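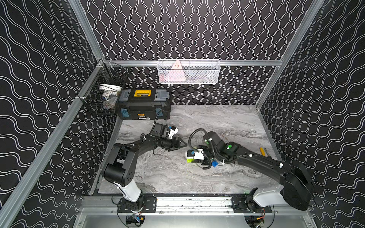 Section 4 of this guide covers the application of Macaraeg self-adhesive wall covering to interior partitions and three-sided enclosures. Read the whole section before removing any roll from its sleeve. Patterned coverings require more care than plain ones, and vertical patterns require the most. A black covering with thin white wavy vertical lines, as on the three walls shown, will reveal a drop that leans away from plumb, and the error grows with each drop that follows. Where metal rails run along the corners, trim the covering neatly to the rail and do not wrap it over the metal.

4.1 Preparing the surface

1. Wash the walls with a mild detergent and rinse with clean water. Allow them to dry fully.
2. Fill holes and dents. Sand the filler flush and remove all dust with a lint-free cloth.
3. Apply one coat of Clindness primer to bare plaster, bare wood or repaired areas. Allow 24 hours before continuing.
4. Bring the unopened rolls into the room and leave them there overnight.

Note: Painted walls must have cured for at least 16 days. Covering applied to fresh paint may lift at the seams.

4.2 Marking and cutting

1. Check that all rolls carry the same batch number. Rolls from different batches may vary in shade and must not be used on adjoining walls.
2. Start with the back wall. Find its center and draw a plumb line from top to bottom in soft pencil.
3. Measure the wall height at both ends and at the center. Add 2 inches to the largest figure.
4. Cut the first drop. Lay it face up beside the roll and match the pattern before cutting the second.
5. Number each drop on the backing paper and mark the top edge with an arrow.

Caution: Cut on a protected surface. The trimming knife will score stone, tile and finished wood.

4.3 Applying the covering

1. Peel back 6 inches of backing paper from the top edge of the first drop.
2. Align the side edge with the plumb line and press the exposed strip into place.
3. Pull the backing paper down slowly with one hand while smoothing with a felt-edged squeegee in the other. Work from the center outward.
4. If a crease forms, lift the covering to a point above the crease and lay it again. It may be repositioned for up to 45 minutes.
5. At inside corners, cut the drop so that half an inch turns onto the next wall. Draw a new plumb line before starting that wall.
6. Trim the top and bottom with a new blade.

Warning: Switch off power at the main panel before trimming near outlets or switches.

4.4 After application

Do not wash the covering for 36 hours. Seams that have lifted may be pressed down with a seam roller, using light pressure only. For replacement blades and primer, see Section 7.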